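3.2 Surface texture and the judgement of lightness

The second group of trials dealt with surface texture. In the first group (Section 3.1) observers matched smooth painted samples to a printed grey scale, and the matches agreed well with the reflectance values measured beforehand. Textured samples are harder to match. A raised or pitted surface holds its own small shadows, and an observer asked for a single value must decide whether those shadows belong to the paint or to the lighting. Earlier work by Górecki and Vávra treated this as a problem of averaging: the eye takes the mean luminance over the patch and reports it. Říha disputed this on the grounds that the averaging account predicts darker matches for all textured samples, whereas his own observers gave darker matches only when the texture was fine.

We therefore varied texture depth and texture spacing separately. Plaster tiles were cast from the same batch, sealed with the same primer and finished with two coats of Govmont matt white. Depth was set by the mould and spacing by the pitch of the pattern. Tiles with visible casting faults were discarded before painting. Each remaining tile was measured at its centre and near each corner, and the mean of these readings was taken as its reflectance. The spread within a tile was small compared with the step between neighbouring chips on the matching scale, and we do not consider it further.

Forty-seven observers took part. All had normal or corrected vision and none had taken part in the first group. They were seated at a fixed distance of 600 mm from the sample, with the chin supported, and viewed it with both eyes. The matching scale was placed to one side under a separate lamp of the same type, shielded so that neither lamp lit the other field. Observers were told to choose the chip that looked as if it had been cut from the same material as the sample. This wording follows Čierny and differs from the instruction to match brightness, which produces lower values and much greater disagreement between people. No time limit was set. Sessions were held in the afternoon with the blinds closed. 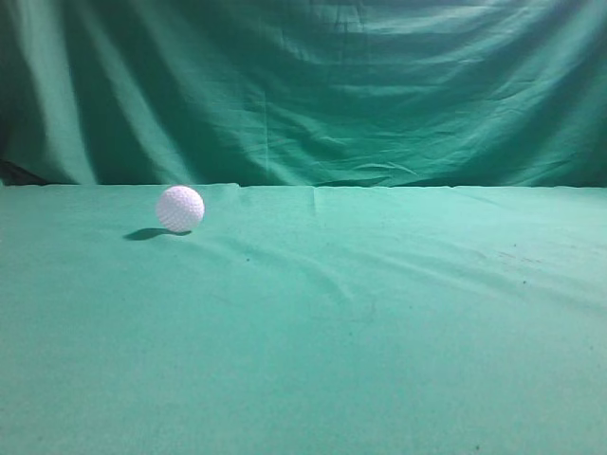

Figure 3. White dimpled ball on teal-green cloth in front of a darker green backdrop.

The distinction between shading and texture is easier to discuss for a curved object than for a flat tile. On a tile under a single lamp, the average illumination changes little from one side to the other, and almost all the variation in luminance comes from the relief itself. On a sphere there are two patterns at once: a slow gradient over the whole form, and a rapid one repeated at each hollow. The ball in Figure 3 is nearly pure white at the upper left and slightly greyer towards the lower right, and the regular dimples are laid over that change. Most people nevertheless describe such a ball as white all over. The faint lavender or bluish cast on the part turned away from the light is also discounted in ordinary viewing, although it would be recorded by any instrument pointed at it. An averaging account has no means of treating the slow gradient differently from the rapid one, as both enter the same mean. An account based on the highest luminance within a region does rather better, but it fails for glossy surfaces, where the highest value belongs to a reflection of the lamp.

Results for the tiles are given in Table 2. At the widest spacing, depth had no reliable effect on the match, and observers chose chips close to the measured reflectance. At the narrowest spacing, deeper relief gave darker matches, as Říha reported. The middle spacing fell between the two, but the responses there were not evenly spread. Sixty-six per cent of matches lay within one chip of the measured value, while most of the others were at least three chips darker. This suggests that two ways of reading the surface were in use, and that observers tended to settle on one or the other. The same person did not always settle on the same one. When the middle tiles were shown again at the end of the session, several observers changed from the darker reading to the lighter, and very few changed in the opposite direction.

One possible explanation is that relief must be resolved before its shadows can be set aside. If the hollows are too close together to be seen singly, their shadows are treated as part of the surface colour. The limit would then depend on viewing distance and on the sharpness of the observer's sight, both of which can be tested directly. Sokol has found a similar limit for woven fabrics, where a coarse weave is judged lighter than a fine one made from the same yarn. Her samples differed in thread tension as well as in spacing, so the comparison should be made with care.

A second explanation concerns the contrast between the sample and its surround. All tiles were shown against the same mid-grey board, and a darker or coloured surround might shift the matches as a whole. It could not easily produce the split found at the middle spacing, as the surround was the same for every observer. Trials with the board replaced are described in Section 3.3, together with a control in which the direction of the lamp was reversed between sessions.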